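Skusia 手持夹爪双只装，用了一阵子的感受
2018年2月6日，星期二

先说结论：喜欢，很喜欢！上次让我这么想写评测的设备，还是实验室换掉那台老是掉线的遥操作手柄的时候。

我们组做的是布料操作，叠衣服、铺床单、翻面这些活儿。以前采演示数据全靠遥操作，一个人戴着设备在那儿慢慢挪，旁边还得有人盯着，采完一件衬衫两个人都累得不想说话。去年9月吕光明从 Salthorpe 的展会上带回来一份 Amato 的宣传册，上面就是这套 Skusia：两只手持夹爪，人拿在手里直接干活，动作和画面一起录下来，之后拿去训练机器人。当时我有点怀疑，宣传册嘛，写什么都好看。后来借到一套试用，第二天就去填采购单了。

开箱没什么可讲的，夹爪两只，充电线两根，说明书薄薄一本（英文写得挺清楚，中文版翻译得有点怪，“夹持”全印成了“坚持”，我们组现在都说“左手坚持一下”）。白色外壳，黑色夹指，侧面一个灰色大圆按钮，戴着薄手套也按得准。上面那排绿色指示灯我特别喜欢，干活的时候眼睛在布上，余光扫一下就知道还亮着，用不着扭头看电脑。

手感比我想的好得多。刚拿起来会觉得壳子有点厚，手小的人要适应，Mehwish 第一个上午一直在抱怨虎口酸，下午换了个握法就顺了：手往下挪一点，从底部托着握，别像握枪那样攥着。说明书里的握法图应该改成这样。

布料是最考验夹爪的。硬的东西夹住就夹住了，布会滑、会皱，夹多了一团，夹少了一扯就跑。我们拿一件蓝色的薄棉布料反复折腾，在铺了床罩的床上提起来、拉平、放下，再来一遍。夹指合拢的力道跟着手走，轻一点就轻一点，拉的时候能感觉到布在绷，这种感觉用手柄是完全没有的！第一天我们录了157段，换以前大概要磨上好几天。

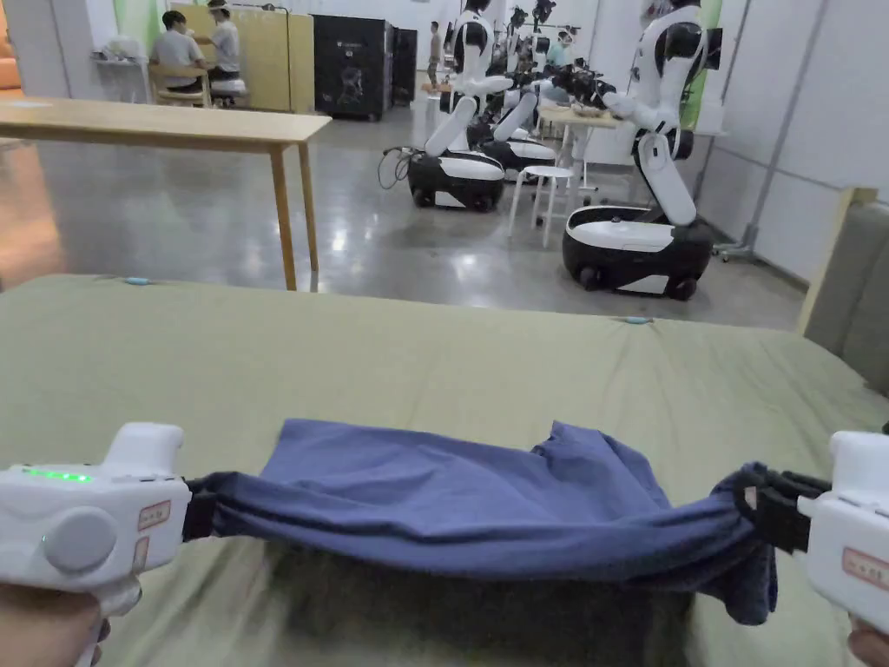
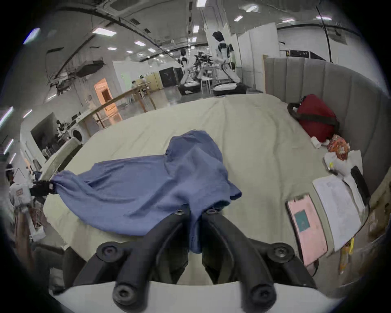

只做叠衣服这类任务，买单只装够不够？

布料任务建议直接买双只装。单只能应付拿杯子、放积木之类的抓放动作，可布一大就得两头同时拉着，一只手固定另一只手扯，单只录出来的动作很别扭。后补一只也可以，但两只要重新配对校准，费的工夫不少。

接着说软件。录制界面很朴素，打开就能用，左右两路画面并排放着，时间轴能拖，坏的片段点一下就标掉。导出格式有两种，我们用的是按段打包的那种，Helju 写了个小脚本接进自己的训练流程，一个下午搞定。同步做得也好，左右手的画面对着看，我挑剔了很久也没挑出毛病。

也有让我皱眉的地方。一是充电，底座没有，线又短，插座离桌子远一点就只能搁地上，我每次走过都怕踩到。二是固件更新，4次更新里有一次把我们存好的校准参数清掉了，更新说明里一个字没提，客服回信倒是很快，第二天就发来了恢复办法。大家更新前先备份，文件就在设置目录里，名字叫 calib，复制出来就行。

还有夹指内侧的防滑垫，夹粗布没问题，夹很滑的里料时偶尔会溜。Amato 另外卖一种软垫，我们订了还没到，到了再回来补一段。

顺便提一句场地。这套东西最让我高兴的地方是不挑地方，床边、桌边、地上都能录。我们打算下个月背着它去 Mistbridge 的宿舍楼里录几天，那边的衣柜和床比实验室的乱多了，数据肯定更有意思（也更折磨人）。遥操作那会儿要搬机器人过去，光想想就算了。

适合谁买：手上已经有双臂机器人、缺数据缺得发愁的组，闭眼上。刚入门、还没想好做什么任务的，可以先找人借一套玩一个下午，玩完心里就有数了。只做精细装配的我不太敢推荐，我们没试过拧螺丝插接头这类活儿，有试过的朋友欢迎在下面留言，最好写清楚用的哪种夹指。

软垫的快递单号刚刚更新了，写着已出库。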